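Community Help > Food & Kitchen > Pantry storage

Tiny moths in the pantry, and now I trust nothing

Posted by vudeo_refugee

We moved to Vanville in May, into an apartment with a pantry you could park a bike in. I celebrated by buying grain in bulk like a person with a plan. Now there are small tan moths drifting out every time I open the door, usually at dinner, usually when we have company.

I threw out the oats, which had webbing in them. The rice looks fine. The barley looks fine, but so did the oats until I picked up the bag. Everything was in the store bags with a clip on top.

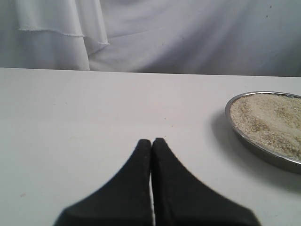

My other half wants to throw out the lot and start over. I'd like to save what I can, as there's 40 dollars' worth of grain in there and I'm cheap. Can I freeze it? And do those sticky traps do anything besides look disgusting?

Posted by Poon

Throw it out. Bay leaves in the new stuff. Done.

Posted by grainofsalt

Bay leaves will make your rice smell faintly of soup and the moths will not care. I say this as someone who used a whole jar of them.

Freezing does work if you give it long enough. I leave mine in for a week, sealed, and let it come back to room temperature before opening the bag so it doesn't get damp. Then tip each kind out into something wide and shallow and look at it in good light. Webbing, clumps that hang together, anything crawling – that one goes in the trash, outside, tonight. Don't put it in the kitchen can and feel finished.
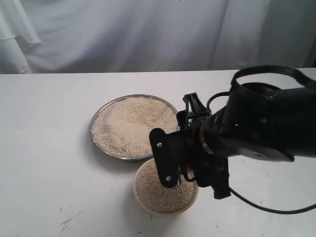 Pletetti thinks this is too much bother for cheap rice and that the shelves matter more than the bags anyway. The second part is right. Pull everything out, vacuum the corners and the little holes the shelf pegs go in, then wipe it all down with soapy water. Empty the vacuum outside as well. Check the ceiling for cocoons, and the folds of any cardboard you were planning to keep.

The traps catch males only, so they tell you how bad it is more than they fix it. I had 2 up for 3 months. Use jars with a proper gasket from now on. A clip is a door with a sign on it.

Also check the pet food. Everyone forgets the pet food and it's usually the pet food.
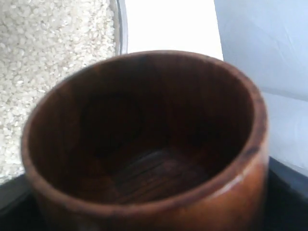 vudeo_refugee wrote back that evening to say it was the birdseed, which had come along from the old place in an open bag, and that they don't even have a bird.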